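The Bin at the End of the Hall

My grandmother kept everything in one drawer. String, stamps, birthday candles, a doorknob from a house she moved out of before I was born. I think about that drawer every time I write about storage, and I thought about it a lot on the Wednesday I spent in Bralside sorting through other people's leftovers with Estíbaliz Casado.

Estíbaliz runs the sorting tables at Bustamante, the reuse shop out past the old Dastholm warehouse, and she has strong opinions about bins. Deep plastic tubs? Hates them. Anything with a lid? Don't even start. What she likes is a big open metal bin with sloping sides, set right up on a table where you can lean over and see every last thing in it. "If I have to dig, I'm going to quit digging," she told me, and I wrote that on my hand because I'd left my notebook in the car.

I've tried most of the storage fads (yes, the label maker; yes, the rainbow bookshelf) and this was the first idea in ages that made me want to go home and dump out a cabinet. You put only a few pieces in at a time. You give them room. Like colors end up together, and your eyes do half the work before your hands get there. I took a box of mixed odds and ends and had it split up in 36 minutes, and that included a coffee and a long argument about whether teal is a green!

It isn't, by the way. Estíbaliz says it is. We left it there.

The other regular at the tables is Maximiliano Toledo, who used to fit kitchens and has never gotten over how people store their baking sheets. He's a metal man too. He says a wooden drawer hides its age and a metal bin shows you every scrape, and he'd much prefer to know. I ran my thumb over a few of the old ones at the shop and I see what he means - there's something friendly about a floor that's been scuffed up by years of things landing on it. He paid 30 dollars for his at home. Mine, from the same shelf, was 36, and I'm still a little sore about it.

So what have I done with it? It's on my kitchen table, where it was only supposed to stay for the weekend. It has held seed packets, then batteries, then a truly shameful number of pens. My sister wants one for her craft room. My husband wants our table back. I keep telling him you can't put a bin like this on the floor, you'd never look in it, and he keeps eating his cereal standing up at the counter.
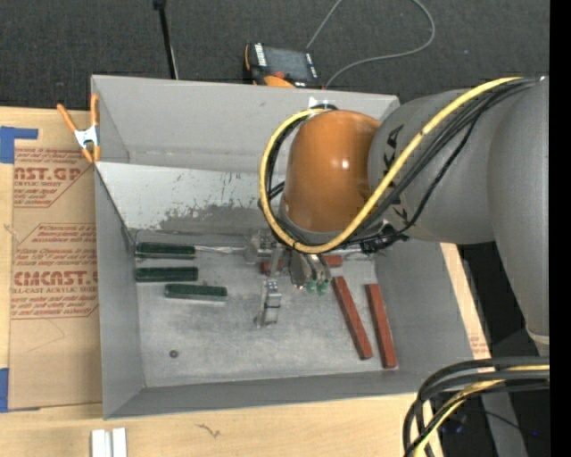

Green bars to the left, reddish-brown to the right, in an open gray bin on a wooden tabletop.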